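What Is Paper Made Of?

Look at the page of a notebook up close and you may see tiny hairs sticking out at the edge. Those hairs are called fibers, and paper is made of millions of them tangled together.
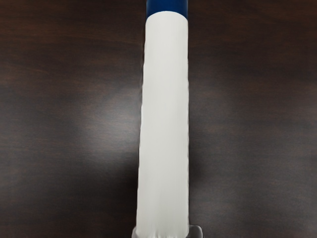 Most of the fibers in paper come from trees. Every tree has fibers in its wood, and they are held together by a natural glue called lignin. To make paper, people first have to get the fibers apart.

Step one: chips
Logs go to a paper mill. A machine takes off the bark and another machine chops the wood into chips small enough to hold in your hand.

Step two: pulp
The chips are cooked in a big tank with water and chemicals. The lignin dissolves and the fibers come loose. Now you have pulp, a wet mush that looks a bit like oatmeal. Pulp is brown at first. If the mill wants white paper, it has to bleach the pulp.

Step three: the sheet
Workers mix the pulp with a lot more water, so much that it is nearly all water and hardly any fiber. The mix is sprayed onto a moving screen full of tiny holes. Water drips through and the fibers stay on top, lying across each other like a pile of straw. Rollers squeeze out more water. Then the sheet runs over hot metal drums until it is dry.

At the end of the machine the paper is wound onto a giant roll. Later it is cut into smaller rolls or flat sheets.

Did people always use wood?
No. Paper was invented in China some 2,000 years ago, and the first papermakers used tree bark, old rags and even fishing nets. For hundreds of years paper in Europe was made from worn-out linen and cotton clothes. Wood pulp became common in the 1800s, when there were not enough rags to go around.

Can paper be used again?
Yes. Old paper is soaked in water until it turns back into pulp, and the ink is washed out. But the fibers get shorter each time, so mills often add some new ones.

Words to know
Fiber — a thin thread of plant material
Lignin — the natural glue in wood
Pulp — wet, mushy fibers

Written by Rocío Cabral
Updated 15 November 2020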